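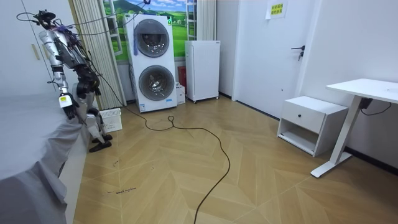

Haushaltstipps aus der Robotik: Bett machen und Wäsche falten

Wer einem Roboter beibringen will, ein Laken glatt zu ziehen, muss vorher ziemlich genau wissen, wie man es selbst macht. In der Studie zum Projekt Kamata ging es um diese Frage: Welche Griffe führen am schnellsten zu einem ordentlichen Bett, und welche kann man sich sparen? Ausgewertet wurden 700 Durchgänge mit einem humanoiden Roboter, gesteuert mit der Software Arkorex. Ein Teil der Ergebnisse lässt sich ohne Weiteres zu Hause anwenden.

Erst die Ecken, dann die Fläche

Das Verfahren mit den wenigsten Fehlgriffen beginnt an einer Ecke am Kopfende und geht von dort diagonal zur Ecke am Fußende. Danach folgt die andere Diagonale. Wer zuerst beide Ecken einer Längsseite befestigt, zieht das Laken leicht schief und muss auf der anderen Seite nacharbeiten. Beim Spannbettlaken macht das besonders viel aus, beim einfachen Tuch etwas weniger.

Den Saum suchen

Ein Laken, das in Falten über die Bettkante hängt, hat für eine Kamera kaum erkennbare Ränder. Das Programm zog den Stoff deshalb zuerst ein Stück hoch und suchte dann den Saum. Von Hand geht es genauso: eine beliebige Stelle fassen, anheben, mit der zweiten Hand am Rand entlangfahren, bis die Ecke kommt. Das dauert ein paar Sekunden und erspart das Herumdrehen des ganzen Tuchs.

Flach ziehen

In den ersten Versuchen wurde der Stoff steil nach oben gezogen. Dabei rutschte er häufig aus den Fingern, oder die gegenüberliegende Seite kam mit. Besser ging es, sobald die Zugrichtung fast parallel zur Matratze lag. Falten in der Mitte verschwinden so meist von selbst. Was übrig bleibt, mit der flachen Hand von innen nach außen streichen.

Wäsche aus der Trommel holen

Auch das Ausräumen der Maschine wurde getestet. Einzelne Teile herauszuziehen kostete viel Zeit, weil Ärmel und Hosenbeine sich verhaken. Schneller ist es, mit beiden Händen ein größeres Bündel zu nehmen und es direkt in den Korb zu legen. Der Korb steht dabei am besten direkt vor der Trommel. Zum Schluss die Trommel einmal drehen – kleine Teile kleben gern oben.

Handtücher falten

Hier lag die einfachste Methode vorn: 2 Ecken greifen, kurz ausschütteln, auf eine glatte Fläche legen und erst dann falten. Das Falten in der Luft sieht flott aus, die Kanten lagen aber in vielen Fällen nicht übereinander. Ein Tisch in Hüfthöhe reicht als Unterlage. Auf dem Bett geht es auch, solange die Matratze nicht zu weich ist.

Wie belastbar das ist

Verglichen wurden 10 Abläufe mit jeweils 70 Durchgängen. Als gelungen galt ein Durchgang, wenn das Laken an allen vier Ecken saß und keine Falte quer über die Liegefläche lief. Die Methode mit der Diagonale wurde unter dem Namen Uso in die Steuerung übernommen. Dicke Bettdecken und Bezüge mit Knopfleiste waren nicht Teil der Untersuchung, dazu gibt es noch keine Empfehlung. Auch über Bügelwäsche sagt die Studie nichts.

Weitere Tipps in der Rubrik Wäsche und Schlafzimmer bei Kaltus: Matratze wenden, Kopfkissen waschen, Flusensieb reinigen.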